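Learning to love the long soak

I grew up on canned beans. My mother opened them, heated them, put them next to the rice, and that was that. So it still surprises me a little that I've spent this whole winter thinking about dried ones, reading about dried ones, and boring my coworkers at the Betunham library with dried ones. But oh, they're good! If you've only had the kind that slides out in one lump, please give me a few minutes.

It started in January with a paper sack of brown speckled beans from Nida, the little grocery two doors down from my dentist. No cooking instructions on it, only the word "Wike" in pencil, which I took for a brand. Wrong. Wike is the valley they come from, and the woman at the register was very patient with me when I asked for "more of the Wike ones, but white."

I ruined the first batch. I'd read you could skip the soak, so I did, and after two hours of simmering they were mush on the outside and chalk in the center. The second time I covered them with plenty of cold water and a good spoonful of salt before bed, drained them in the morning, and cooked them so gently that the surface barely moved. Half an onion, a bay leaf, more olive oil than felt decent. I ate a bowl standing up, then another one sitting down with the radio on, and called my sister to tell her about it (she was at work and did not share my mood).

The salt is the part people fight over. I'd always heard that it toughens the skins, and I believed it for years without ever trying it. Mine came out creamier with it, every time. I do hold back anything sour, like tomatoes or lemon, until the beans are soft.

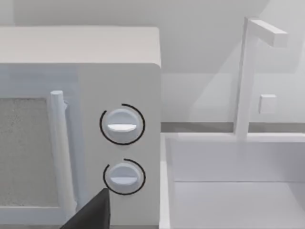
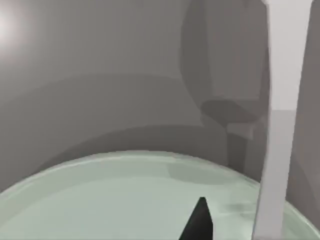
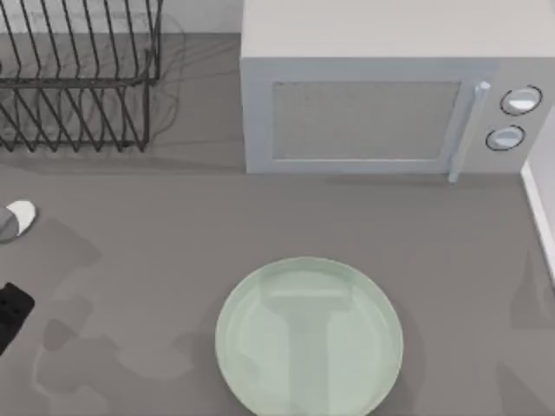

Lahcen Zerouali wrote in after my last post to say that I was throwing away the best part. Save the broth, he told me, all of it, and cook your noodles in it the next day with a little cumin and a lot of garlic. He also thinks bay leaf is a waste of time and that I should be using a whole dried chili, left in one piece so it doesn't take over.

Well, I tried the broth and he's right, and I'm a bit sore about all the good stuff I poured down the drain before that. It sets almost to jelly in the fridge! I've used it in soup, in rice, and once to loosen a pan of greens that had gone too dry. On the bay leaf I'm staying put for now.

Next up is a big black bean called Mudell that Nida gets in small amounts toward spring. The sack holds 2 pounds and I'm told they need a full day of soaking and a slow afternoon on the stove, so I'm saving them for a weekend with rain in it. If you've cooked them, tell me whether you keep the soaking water. I've had one yes and one very firm no, and both of those came from the same family.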